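Stikard Kitchen Services, Skellness site
Robot arm station: monthly safety check with comments
Date of check: Mar 9, 2019

1. Emergency stop within reach of the person at the counter. PASS
Comment: Pressed it 2 times and the arm held still both times. Thank you to whoever moved the bread crates, it is so much easier to get to now!

2. Arm speed held to the shared-work setting. PASS
Comment: Set at 18 percent. I know the morning crew finds it slow (I do too, on a busy day), but please leave it there until everyone has had the Zamell training.

3. Wrist turns through its full 360 degrees without catching. PASS
Comment: Lovely and smooth since the Tang joint kit went in.

4. Cups, kettle and knife block kept to their agreed places. PASS WITH COMMENT
Comment: We used to put things down wherever there was room, and it is a hard habit to lose. Do try to keep the kettle clear of the path between forearm and cutting board, and lift knives out only when the arm is parked.
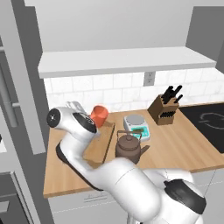
Who is responsible for the counter while the arm is running?
The person signed in on the station sheet, even if they have stepped over to the prep side for a minute. If you need to go farther than that, park the arm and sign out.

5. Station sheet filled in for every shift. FAIL
Comment: 81 entries and several with no sign-out time. I do understand, it's one more thing to write when you'd rather be getting home, but please finish the line. Will look again in May.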